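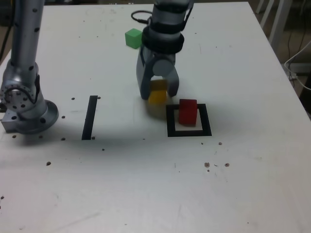
3.2 天板表面の汚れと清掃頻度

図3 共用作業台の天板(白色、つや消し)。薄い灰色の擦れ跡と小さな穴が見られる。

本節では白色天板の汚れの残り方を扱う。対象はStuvthorpe棟の共用作業台10台、期間は11月から4週間。清掃剤はLironとCalodovの2種、いずれも原液のまま使用。希釈条件は次報。

評価は目視のみ。3名が別々に採点し、中央値を採用した。色差計による測定は未実施、今後の課題とする。

結果。毎日拭いた台では灰色の擦れ跡が目立たなくなったが、完全には消えなかった。週1回の台では跡が重なり、境界の判定が難しい。清掃剤間の差は小さく、むしろ拭く方向の影響の方が大きいようにに見える。横拭きのみの台は筋が残りやすい。

穴のある天板は別に集計した(図3)。穴の縁は布が引っかかり、拭き残しが出やすい。採点110件のうち、判定が割れたものの多くがこの型の天板だった。暗い穴と汚れの区別がつきにくいことも一因と思われる。採点基準の見直しが必用。

なお、Damgaardの旧基準では穴周辺を採点対象から外している。本稿では外さず、そのまま含めた。したがって旧基準の値との直接比較はできない。換算の方法は3.4節で述べる。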